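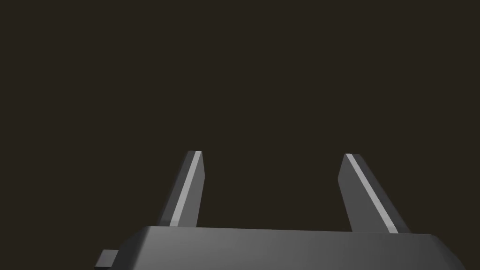 Parallelgreifer im Simulationsmodell, Backen geöffnet.

Der vorliegende Beitrag dokumentiert den Stand des Eigenbauprojekts Flirkum, das seit April in der Gemeinschaftswerkstatt Direrex betrieben wird. Vor der Fertigung der Greiferfinger wird jede Änderung in der Simulation geprüft. Die Vorgabe lautet, dass mindestens 200 Durchläufe ohne Kollision abgeschlossen sein müssen, ehe Material zugeschnitten wird.

Beide Finger tragen an der Innenseite eine helle Kante. Sie bleibt im Modell bis auf Weiteres erhalten, da sich die Neigung der Backen daran gut ablesen lässt.

Als Umgebung dient ein Schrank mit grau gemasertem Frontfeld und kleinem silberfarbenem Griff. Die Annäherung erfolgt mit 50 Millimetern pro Sekunde; Abweichungen über 2 Millimeter werden im Protokoll vermerkt.

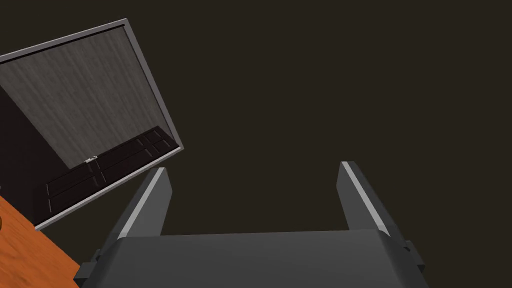

Weiteres Vorgehen

Die Steuerungssoftware Lu wird auf den Werkstattrechner übertragen. Die Bestellung der Führungsschienen über Bidport ist freigegeben, der Betrag von 456 Euro wird aus eigenen Mitteln getragen. Offen ist die Auslegung der seitlichen Halterungen.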